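March 29, 2026. Notebook, dock test stand. Written by Uwe Engelhardt

Continued from the last entry. Leveler no. 2 (Brallden hydraulic, old type with the hinged lip) is back on the stand with the new lip cylinder. Bernd mounted the cylinder yesterday evening and I checked the pins this morning. The lower pin was missing its washer. I put one in from the box of Golob spare parts, it fits.

Before start I cleaned the rear hinge and greased it with Cerum, two strokes at each nipple. The nipple on the left takes grease badly. It should be changed before the leveler goes back to the customer.

Cycle counter at start: 478. It was not set to zero after the first series, so please subtract this number if you use my table.

Load for today is the steel blocks on the pallet, 3,000 kg together with the pallet. I drove it on with the small truck, front wheels over the lip first, and left it standing in the middle of the platform.

First observations with load:
Platform sinks a little in the first minutes and then stays. Same as before the repair.
Lip goes out completely, but slowly in the last part of the way.
There is a knocking sound when the lip falls back. I think it is the lip stop and not the cylinder, but I am not sure yet.
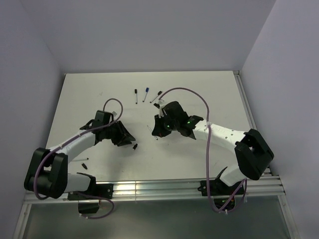 Two arms over the white table, walls on three sides.

After lunch I opened the return valve a quarter turn. The lip now closes softer and the knocking is much less. When I opened it a half turn, the lip came down too late and touched the bumper, so I went back to a quarter and marked the position with yellow paint.

The pressure switch is still not good. It should switch off when the platform is at the upper end, but the pump continues to run for a moment against the relief valve. Clutidari sent us the new switch with a different plug. Bernd wants to cut the cable and make terminals. I would prefer the correct plug, because the customer will never find our terminals in the wiring plan. To discuss.
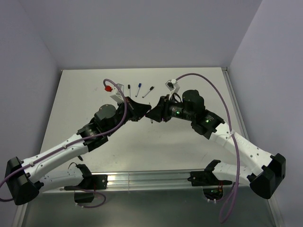 Grippers close together, three small writing instruments on the table.

Stopped at counter 1,003. No oil under the cylinder, and the hose at the manifold is dry also. Oil temperature I could not read, the display is dark again. I measured on the tank wall with the hand thermometer, but the value is in my jacket and will be added later.

Open points:
Grease nipple left, change.
Plug for the pressure switch, ask Clutidari.
Display on the tank.
Weld seam at the lip, second from the right: look again with dye before we use more load. The heavy set is 3,760 kg and I do not want to put it on before the seam is checked.

The key for the stand hangs again at the old place beside the compressor.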